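Viktória Szénási has reviewed prison grievance files for the legal aid office Trisulstead since November. Her first report, dated Mar 5, 2025, covers 181 complaints from people held in isolation at the Ferkemen facility.

The report is narrow by design. It records when each complaint was filed, when it was answered, and which rule was cited. "I did not rate the conditions," Szénási said. "I measured the delay. The rules give the warden 20 days to reply in writing."

The longest stay in the files is 3865 days. In that case, she said, the reviews were signed on schedule but used the same paragraph each time.
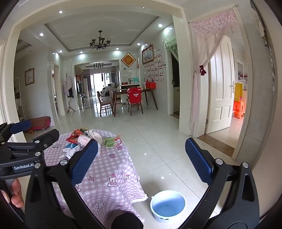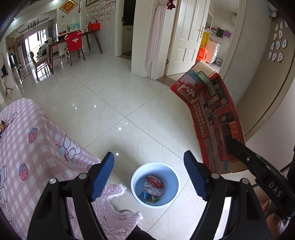 Property complaints make up the largest group, and Szénási considers them underused as evidence. An item taken from a cell is logged with a date and an officer's number, so the log can confirm where a person was held. The entries are often vague. A crumpled snack wrapper, like those in the light-blue wastebasket, would be entered as "packaging, misc.," and a bag of unopened food could get the same label. "Then the appeal fails for lack of detail," she said.

Enikő Szalai, who handles appeals at the same office, wants the review hearings recorded. At present only the outcome is kept. "A one-line outcome can't be tested in court," Szalai said. "We need the reasons – and the name of the person who gave them."

The office has asked for 100 more files. Ferkemen has released the index but none of the hearing notes.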